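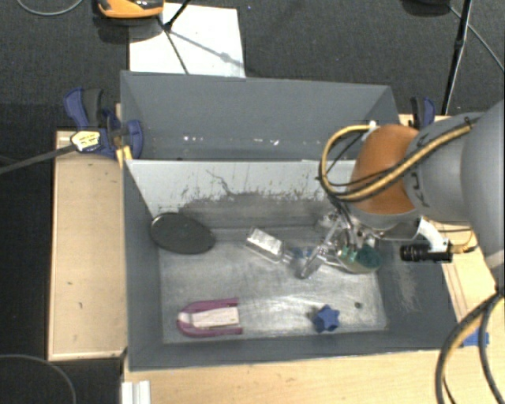
*Old metal: the floor of this gray bin is worn and full of scratches.*

# Why do metal things get scratched?

Take an old spoon from the kitchen drawer and hold it near a window. Turn it slowly. Do you see many thin lines on it? When the spoon was new, it was smooth like a mirror. Every line is a small scratch, and every scratch was made by something that touched it.

## Hard and soft

A scratch happens when a harder thing moves over a softer thing and pushes a bit of it away. Your fingernail can scratch a candle, but it cannot scratch a window. The candle is softer than your nail, and the glass is harder.

Scientists use a list called the Mohs scale to compare how hard minerals are. Talc is at number one, and it is so soft that you can scratch it with your nail. Diamond is at number ten. Only another very hard thing can leave a mark on a diamond.

Sand is often the secret scratcher. Many grains of sand are made of quartz, and quartz is harder than most kinds of steel. So if you clean a pan with a sandy cloth, you will scratch it, even when the cloth feels soft.

## Why does scratched metal look dull?

Light comes back from a smooth surface in one direction, like a ball from a flat wall. On a scratched surface the light goes in many directions. You still see some shine, but your face in it becomes a cloud.

## The bell in Vurkthorpe

In the town of Vurkthorpe there is a small bronze bell from 1353. Children touch it for luck when they go by. Darragh Ní Chonaill takes care of it, and she told us that its lower side has become very smooth from all the hands - this is also wear, only much slower. The pattern of leaves there is almost gone.

## Try it at home

You need an old coin, a candle and a piece of chalk. Ask an adult first if you may use them.

1. Try to scratch the candle with your nail.
2. Try to scratch the chalk with the coin.
3. Now rub the chalk on the coin. Wipe the coin and look for new lines.

Write down which thing was the hardest - and please do not test the family car!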